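The Table Stays

I've had the same table for nearly 27 years and I've finally stopped threatening to replace it.
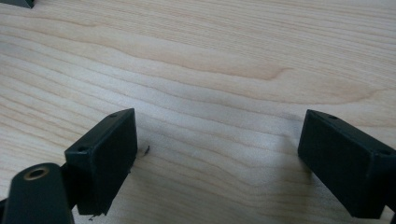 If you've been reading along since January you'll know that the kitchen redo was supposed to end with a new table. That was the whole plan. New counters, new table, and the old one would go down to the basement to hold paint cans until one of the kids had an apartment to put it in. I had a folder of clippings and everything.

The counters did happen, and I love them. We went with Dekton in the end after I spent most of the winter carrying a sample square around in my purse and setting it next to things (other people's toasters, a church bulletin, my own arm). But once they were in, I sat down with my coffee at the old table and found myself looking at the wood the way you look at a cousin you only see at weddings. It's a pale blond color, and the lines in it go all wavy, thin little streaks that crowd together and then wander off again. There's one wide peachy curve that comes to a point, and my daughter used to say it was a fish. My son said it was a canoe. They had real arguments about this over oatmeal.

So anyway, I went to look at the new table, the one from Vedwood that I'd been mooning over. It was $2,580 without chairs. I want to be fair to it, because it was a handsome thing, very dark and very smooth, and the man in the showroom was patient with me while I sat at every side of it. But I kept running my hand over the top looking for something to look at, if that makes sense, and there wasn't much there. I drove home and made grilled cheese.

What I did instead was clean. I don't mean wiping it down after supper, I mean I took off the fruit bowl and the mail and the placemats and the jar of pens (most of them dead) and got the whole top bare for the first time in I don't know how long. Then warm water with a little dish soap, hardly any, on an old T-shirt wrung out hard. You go with the grain, a small patch at a time, and dry each patch before you move along. My mother did hers with vinegar, but I've read that it can dull a finish and I was too chicken to try it.

There was one sticky ring that didn't want to budge. A friend swears by Ginoler paste, so I bought the small tin, and it took me a good 34 minutes of gentle rubbing while I listened to the ball game. I won't promise it'll work on yours! Try it underneath first, where it won't matter.

The chairs are another story. We have 2 that wobble, and I've been told to take them to Jafri, the repair place out past the feed store, and I will, just as soon as I can get them into the car without scratching everything.

For now I'm leaving the top clear, or trying to. The fruit bowl has moved to the counter. The mail has a basket by the back door, which my husband has so far walked past every single evening. I did find him standing there around bedtime with his hand flat on the wood, and he said, "Huh, it's still got the canoe."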